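Water softener settings for the Plarkberg units

The April hardness readings are in for all 255 apartments. The average was higher than last year's, mostly on the upper loop, and the softeners there are regenerating too early in the cycle.
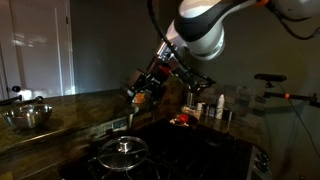 Ruth Sowerby
Building Services Engineer

Residents with a Grumo softener under the sink should set the hardness dial to 30 and leave the reserve at its factory value. Units on the lower loop stay as they are. Salt should cover the water line in the tank by two fingers. If a crust has formed, break it up with a broom handle before refilling.

Scale on kettles and faucets comes off with plain vinegar. Do not use it on stone counters.

Replacement resin is stocked at the Araya office, part 3149. Allow an hour for the swap, and close the bypass valve first.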